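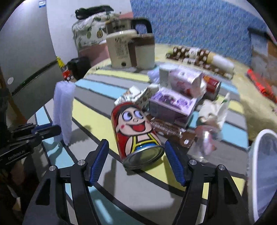
Pantry clean-out, May edition. The rule at our place in Mutcombe is that everything comes out onto the table before anything goes back. I made the rule. I regret the rule.

**2/** The striped cloth was meant to make it festive. It's now mostly groceries.

**3/** Favourite so far is the red can with the cartoon kid on it, mouth wide open, eyes sliding sideways like someone's just asked who bought it. (Me. I bought it.)

**4/** Fenna wants the foam netting sleeve kept "for pears". We have had pears once in nearly 19 months.

**5/** The purple box is fancy enough on top to pass for a banknote, so it goes at the front where visitors can see it.

**6/** One crumpled white packet, ownership disputed. Usha says mine. I say Usha's – talks continue after tea.

**7/** Shelf space available: 30 cm. Send biscuits. No, wait, don't.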